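Kaneo, North Ridge

Jarmo Peltonen logged the hut at Palero as 700 meters below the summit. His altimeter disagreed by 54. He wrote down both.

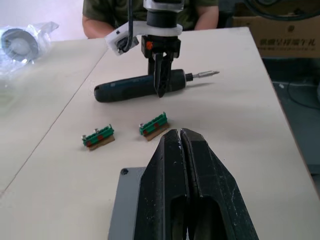
The Col

Orest Chornovol led the gully – 300 meters of old snow, one rock step, two pitons left by Rusnák's party.

"Rusnák turned back here," Orest said.

"His notes say he topped out."

"His notes say December. Look at the rust."
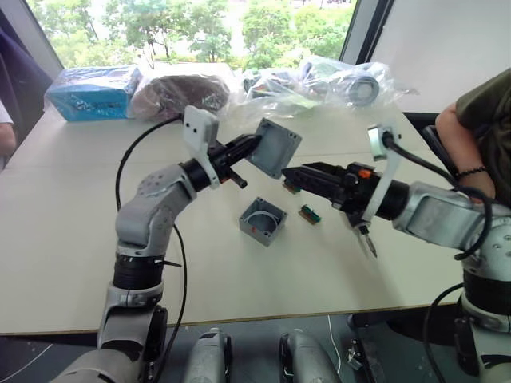

Two arms and a square grey lid.

They reached the ridge at noon. The cairn stood on the lower bump, well short of the top. Jarmo took a bearing on Ikden and entered it.

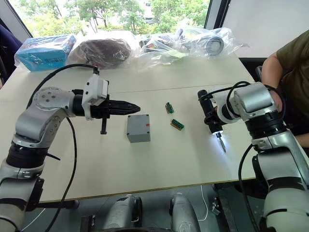 Orest opened the tin. The register held one page, signed by Rusnák, with the height given as 2000.

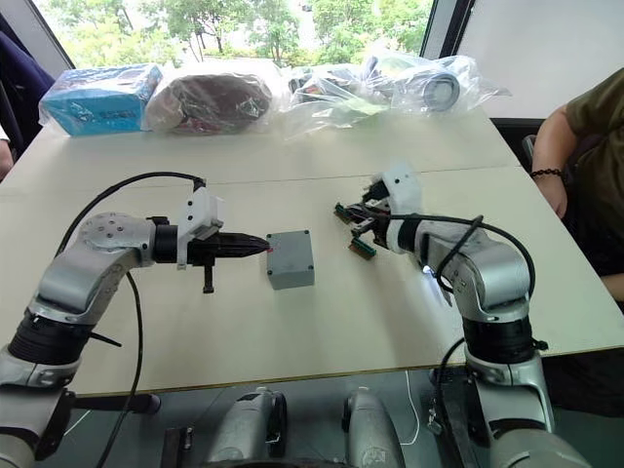 Jarmo copied the figure, closed the tin and set it back under the stones. Then he pointed at the higher bump, and Orest began to uncoil the rope.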